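Sorting Small Tubes and Caps - Frequently Asked Questions

Do I need a special organizer?
Probably not. The Nollia trays get recommended a lot, and they're fine, but a plain table and a bit of patience do the same job. Be suspicious of any system that costs more than what goes in it.

Should I sort by color or by size?
Color is faster and looks good for a week. Then a second shade of red turns up and the argument starts. We sort by size first and let color settle itself inside each group.

What about see-through tubes?
They're supposed to save you labeling. We doubt it. A cloudy tube tells you very little from arm's length, so label it anyway.

Do loose caps go with the tubes?
Only if you've tried them on. Caps that look alike often don't fit alike, whatever the Sonetti packaging claims.

How many should I tackle at once?
Fewer than you think. The Tremetari guide says 100 per sitting, and we'd like to meet whoever wrote that. Try 7 - if you're still cheerful, do 7 more.

Is a pale tabletop really better?
It helps with dark pieces. Gray and maroon ones show up well on white, even when they lie close to brighter colors. Clear plastic is still easy to miss.

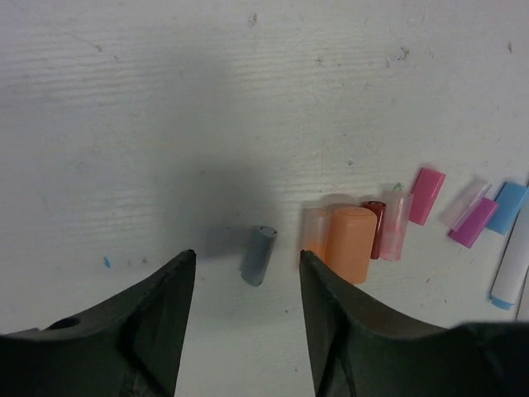

Fidel Figueroa writes that he gave up on color after one Sunday afternoon and now keeps only two boxes, "fits something" and "fits nothing." He says the second box fills faster.

Can I just throw the odd ones out?
Yes. Check inside first, though, and wait until October if you must. We have yet to hear from anyone who missed a spare cap.

Do you sell sorting kits?
No. Sosa does, and you can ask them why theirs needs a manual.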